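Fitted sheet keeps bunching where the mattress meets the wall
Posted by Kinoshita, June 2, 2020

My bed is pushed up against the wall and I can't get the fitted sheet to lie smooth. It creeps towards the headboard and wrinkles in the middle. The mattress is 200 cm long. Do I need a bigger sheet?

Etuvero
Buy a better sheet.

Clundgate
Check the depth on the packet first. Then pull the bed out, do the two wall corners, push it back and finish the open side. Take everything off the mattress before you start — even one box will hold the sheet in creases. 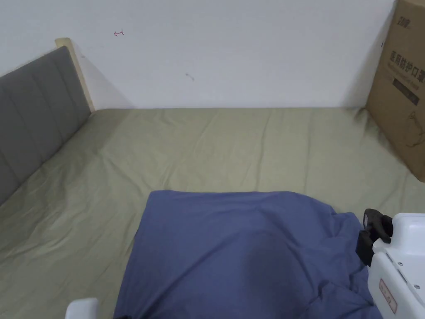 1 min read

Mine is sage green and still ripples by the padded headboard, but it's flatter along the wall. The scuff marks on the paint are another job.

Joltus
Sheet straps worked for me.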